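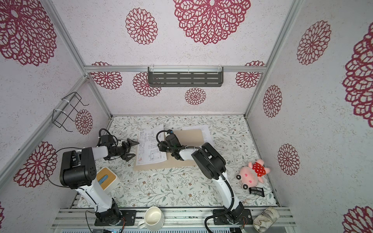

Drawing Records Assistant (fixed term, part time)

Bevisberg is looking for one person to sort, check and list paper part drawings from the Hollarine fittings range. The post starts in February and runs until the listing is complete. It reports to Wellington Figueiredo, Drawing Records.

Background to the post

The Hollarine drawings were kept on paper at the former Virkska works and came to us in boxes. Most are single sheets with a title block. Many belong with one or more sheets of printed text, such as notes on finish or fixing, and the two kinds have become separated over the years. The first batch is 3,000 sheets. The second is 1,797 sheets and has had no sorting at all. Each sheet has to be matched to its part, checked for legibility and entered in the register before it goes for scanning at our Rana office.

The work

Take one drawing at a time from the box and lay it on a clipboard with the text sheet that belongs to it. The drawing goes on top and to the left, so that the title block and the text can both be read without lifting either page. Enter the part number, sheet number and issue letter. Note any dimension that can't be read, any correction made by hand, and any crease that crosses a line of the drawing. When the entry is complete, the pair goes into a folder and the folder goes into the tray.

The parts are small: brackets, stepped angles, channels and end stops. Dimensions are in millimetres and use the decimal comma. You will not be asked to redraw anything. If a dimension is in doubt, record it as in doubt and pass the sheet on for checking.

The expected rate is 167 sheets a week once training is over. Pairs that take a long time to match are set aside and don't count against the rate.
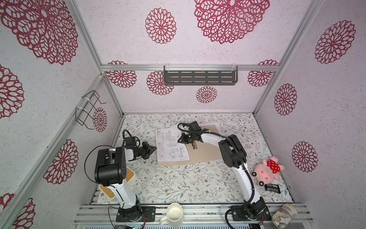

What we need from you

You must be able to:
- read a simple part drawing, including outlines, dimension lines, hatching and title blocks
- keep a register with consistent spelling and numbering
- handle creased or thin paper without adding to the damage
- work seated at a table for up to two hours at a time

Experience in a drawing office, print room, parts store or library would be useful. A qualification in engineering is not required. Training takes place in the first two weeks, on sheets that have already been checked, so your entries can be compared with the finished register.

Hours and place

Twenty hours a week, between 8 am and 4 pm, in a pattern agreed before you start. All sorting is done at Bevisberg and drawings may not be taken home. Register entries are made on a computer in the same building. Drinks are to be kept off the clipboards.

Sample sheet

Candidates called for interview will be given a drawing and its text sheet and asked to complete one register entry. There is no time limit. The drawing will be of the same type as the one below, with several profiles on one page and horizontal dimensions placed close together. 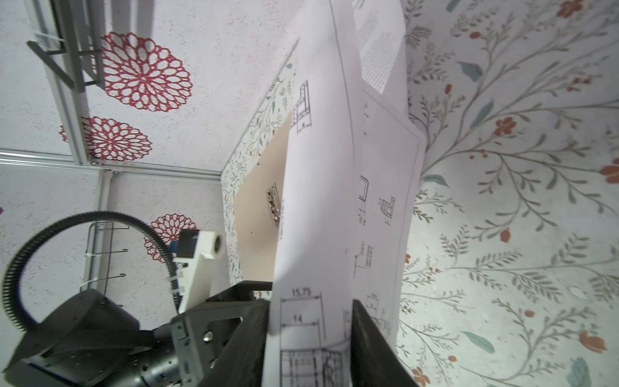

Part drawing with U-shaped and stepped profiles. Lower dimensions: 15,75 and 14.

The entry is marked on accuracy. Decimal commas must be copied as commas. A doubtful figure marked as doubtful is accepted; a guessed figure is not.

How to apply

Send a letter of no more than one page and a list of previous posts to Wellington Figueiredo, Drawing Records, Bevisberg. State the hours you could work and the earliest date you could start. Please say in the letter if you need a larger table, a magnifier or a different chair. Applicants for the scanning post at Rana should apply to that office.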